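Skirnine Community Garden
Minutes of the June meeting, 7 pm, at the Wurcombe hall

Chair: Gizella Barta
Minutes taken by: Akinyi Rugemalira

1. Previous minutes
The minutes were accepted with one correction. The hose was bought from Liyanage, not borrowed from them.

2. Water
The bill for the quarter came to $169, higher than the last one. Gizella asked the members to close the tap at the shed also when they go only for lunch. It was agreed to ask Liyanage for a quote on a second rainwater tank.

3. Plots
All 16 plots are taken. The waiting list stays open. Plot fees are going up to $80 per year, and were discussed for a long time. Two members voted against.

4. Compost
The left bay is full and should rest now. Please do not put there citrus or meat. 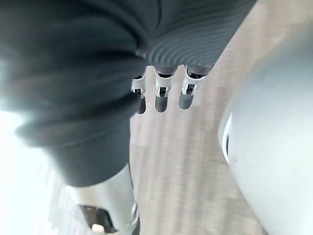 1 min read

5. Skudley open day
We will have a table with seedlings, mainly silverbeet and parsley. Over 30 pots are promised already. Akinyi will make the labels and bring the thermos.

6. Other matters
The key for the shed is missing again. Whoever has it, please return it to the hook.

Meeting was closed at 8.40 pm. The next one will be at the same place.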